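컴퓨터 케이스

컴퓨터 케이스는 컴퓨터의 주요 부품을 안에 넣고 고정하는 상자 모양의 구조물이다. 한국어에서는 본체 케이스, 섀시라고도 부르며, 일상 대화에서는 케이스와 그 안의 부품을 합쳐서 그냥 "본체"라고 말하는 일이 많다. 이 문서에서는 개인용 데스크톱 컴퓨터의 케이스를 중심으로 설명한다. 서버용 랙 케이스와 노트북의 외장에 대해서는 필요한 부분만 짧게 다룬다.

명칭

영어의 케이스(case)는 상자라는 뜻이고, 섀시(chassis)는 원래 틀이나 뼈대를 가리킨다. 엄밀하게 구별하는 사람은 부품이 고정되는 금속 뼈대를 섀시라고 하고, 그 위에 씌우는 판까지 포함한 것을 케이스라고 한다. 그러나 판매점과 사용자 사이에서는 두 단어가 거의 같은 의미로 쓰인다. "타워"는 세워서 사용하는 형태를 가리키는 말인데, 눕혀 놓고 사용하거나 작업하는 경우에도 이름은 바뀌지 않는다.

역사

초기의 개인용 컴퓨터에는 키보드와 본체가 한 몸으로 된 제품이 많았다. 그 뒤에 키보드가 분리되고, 책상 위에 본체를 눕히고 그 위에 모니터를 올리는 가로형이 널리 퍼졌다. 모니터가 커지고 무거워지면서 본체를 책상 옆이나 아래에 세우는 타워형이 점점 늘어났다.

1995년에 ATX 규격이 발표된 것은 케이스의 역사에서 중요한 일이다. 이 규격은 메인보드의 크기, 나사 구멍의 위치, 뒷면 단자의 자리 등을 정했다. 그래서 서로 다른 회사의 메인보드와 케이스를 조합하기가 쉬워졌고, 개인이 부품을 골라 조립하는 문화도 이 호환성의 도움을 많이 받았다.

색의 유행도 변했다. 오랫동안 베이지색이 사무용 기기의 표준적인 색이었지만, 2000년대에 들어서 검은색과 은색이 많아졌다. 이후에는 옆면에 투명한 판을 달아서 내부를 보여 주는 제품이 인기를 얻었다. 디자인 연구자 마리트 그란스트룀은 소책자 《책상 밑의 가구》에서 이 변화를 "기계가 숨는 시대에서 보이는 시대로 옮겨 간 것"이라고 적었다. 다만 같은 책에서 그는 사무실용 제품에는 이 설명이 잘 맞지 않는다고 인정하였다.

크기에 따른 분류

케이스의 크기를 나누는 이름은 공식 규격이 아니고 관습에 가깝다. 같은 미들타워라고 해도 제조사에 따라 높이와 폭이 꽤 다르다.

빅타워: 확장 공간이 넓고 큰 메인보드를 넣을 수 있다. 무겁기 때문에 자주 옮기는 용도에는 적당하지 않다.

미들타워: 가장 흔한 형태이다. 대부분의 제품이 표준 ATX 메인보드를 지원한다.

미니타워: 보통 마이크로 ATX 이하의 메인보드를 사용한다. 긴 그래픽 카드는 들어가지 않을 수 있다.

슬림형: 폭이 좁고 사무실과 공공기관에서 많이 쓴다. 전용 전원 장치나 낮은 높이의 확장 카드가 필요한 제품도 있다.

소형 케이스: 미니 ITX 메인보드를 기준으로 만든 작은 제품이다. 부품 사이의 간격이 좁아서 조립 순서를 미리 생각해야 한다.

재료

뼈대에는 주로 강판이 사용된다. 값이 싸고 튼튼하지만 도장이 벗겨진 부분에 녹이 생길 수 있다. 알루미늄은 가볍고 녹에 강한 대신 값이 비싸고, 얇게 만들면 휘기 쉽다. 앞면의 장식 부분에는 플라스틱을 많이 쓴다. 투명한 옆판은 예전에는 아크릴이 많았고 지금은 강화유리가 많다. 강화유리는 긁힘에 강하지만 모서리에 충격을 받으면 한꺼번에 깨질 수 있으므로, 분리한 판은 타일 바닥에 직접 세우지 않는 것이 좋다.

내부 구조

타워형의 내부에서 가장 넓은 면은 메인보드를 붙이는 판이다. 이 판에는 스탠드오프라고 하는 작은 받침 나사가 있어서 메인보드의 뒷면이 금속에 직접 닿지 않게 한다. 메인보드의 구멍과 맞지 않는 위치에 받침 나사가 남아 있으면 합선의 원인이 될 수 있다.

전원 장치의 자리는 위쪽인 것과 아래쪽인 것이 있다. 예전에는 위쪽이 보통이었고, 현재의 타워형은 아래쪽에 두는 제품이 많다. 저장 장치를 넣는 칸은 3.5인치와 2.5인치를 기준으로 만든다. 광학 드라이브를 위한 5.25인치 칸은 새 제품에서 많이 없어졌다.

냉각과 먼지

일반적인 공기 흐름은 앞이나 아래에서 찬 공기가 들어오고 뒤나 위로 더운 공기가 나가는 방식이다. 들어오는 공기가 더 많은 상태를 양압, 나가는 공기가 더 많은 상태를 음압이라고 한다. 양압에서는 필터가 없는 틈으로 먼지가 들어오는 것이 줄어든다고 알려져 있으나, 효과는 필터의 상태와 설치 장소에 따라 달라진다.

먼지 필터는 떼어서 청소할 수 있는 것이 편리하다. 물로 씻은 필터는 완전히 마른 다음에 다시 끼워야 한다. 케이스를 벽에 바싹 붙이면 뒷면의 배기가 막히므로 여유를 남기고 놓는다.

조립과 정비

작업을 시작하기 전에는 전원 코드를 빼고, 몸의 정전기를 없애야 한다. 타워형은 옆판을 연 다음 메인보드가 위를 보도록 눕히면 나사를 떨어뜨릴 위험이 적고 무거운 부품을 끼우기도 쉽다. 케이스 안쪽에는 날카로운 모서리가 있을 수 있어 값이 싼 제품에서는 특히 손을 조심해야 한다.
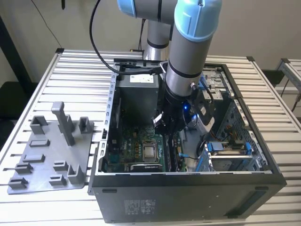 전면 패널의 선은 초보자가 자주 틀리는 부분이다. 전원 버튼과 리셋 버튼의 선은 방향이 바뀌어도 작동하지만, 표시등의 선은 극성이 맞지 않으면 불이 들어오지 않는다. 단자의 배열은 메인보드마다 차이가 있으므로 설명서를 확인하는 것이 가장 확실하다. 남는 선은 메인보드 판의 뒤쪽 공간으로 넘겨서 묶는다. 이때 선을 너무 세게 당기면 단자에 힘이 걸린다.

정비 교재를 쓴 오다이르 테이셰이라는 나사를 길이와 굵기에 따라 나누어 두는 습관을 권한다. 케이스에는 나사산의 간격이 다른 나사가 함께 사용되며, 굵은 나사를 가는 구멍에 억지로 돌리면 구멍이 상한다.

소음

소음은 주로 팬과 하드디스크에서 나온다. 방음재를 붙인 케이스는 높은 소리를 줄이는 데 도움이 되지만, 공기구멍이 작아져서 내부 온도가 올라가는 경우가 있다. 하드디스크의 진동은 고무 받침을 써서 줄일 수 있다. 큰 팬을 천천히 돌리는 방법도 많이 쓰인다.

폐기와 재사용

규격에 맞는 케이스는 안의 부품을 바꾸면서 오래 사용할 수 있다. 완제품 컴퓨터의 케이스에는 제조사 고유의 전면 단자나 고정 방식이 쓰인 것이 있어서 재사용하기 전에 확인이 필요하다. 버릴 때에는 저장 장치를 먼저 꺼내고, 금속과 유리와 플라스틱의 배출 방법은 사는 지역의 규정을 따른다.

같이 보기

메인보드
전원 공급 장치
ATX
컴퓨터 냉각

이 문서는 2024년 2월 20일에 마지막으로 편집되었다.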